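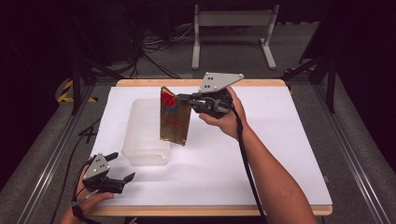

Packing Small Foil Pouches Into Open Boxes
Project report, group 4
Ju-won Kang, Gil-soo Yang
Apr 22, 2018

1. What we wanted to know

Snack pouches are annoying to pack. They slide, they puff up, the corners catch on the rim. Our question: does it matter if the pouch goes in upright or flat? And does the box matter?

2. Materials

Foil pouches, one kind only, shiny gold-brown. Open plastic box, frosted, ribbed sides, no lid. White board with a wood border as the work surface. Second box (cardboard, from Skokow) was the same length but taller. Kitchen scale borrowed from the Hong lab, had to go back in the afternoon so the weights are only for the first half.

3. Method

One pouch at a time. Upright = held by the top, lowered past the rim, let go. Flat = laid on the bottom or on the pouch under it. Stop when the next one sticks out over the rim. Empty the box, start over. We did 96 fills in total, split evenly between upright and flat, and the same split for the two boxes.

Ju-won packed, Gil-soo wrote everything down. We swapped once and the times went all over the place so we swapped back. Those runs are not in the 96.

4. Results

Upright was faster per pouch but the first few fall over, you need something to lean them on. Once the row is started it's fine. Flat is slow at the start, then OK, then the pile begins to slide at the top.

Plastic box: pouches slid down the wall easily. Cardboard: corners snagged, mostly on the flap side. Heaviest full box on the scale was 941 g, flat, cardboard.

Pouches that were already creased packed better then the new ones. Did not expect that and did not plan for it, so no numbers.

5. Problems

We reused the same 62 pouches the whole time so by the end they were all pretty creased (see above). Should of bought more. Plitov sells them in cases of 200 but that was over our budget.

Also the timing started when the hand touched the pouch, except the first day when it started at the rim. Corrected in the table, column 3.

6. Still to do

Redo the cardboard runs with the flaps cut off. Table and graph go in the final version, due in May.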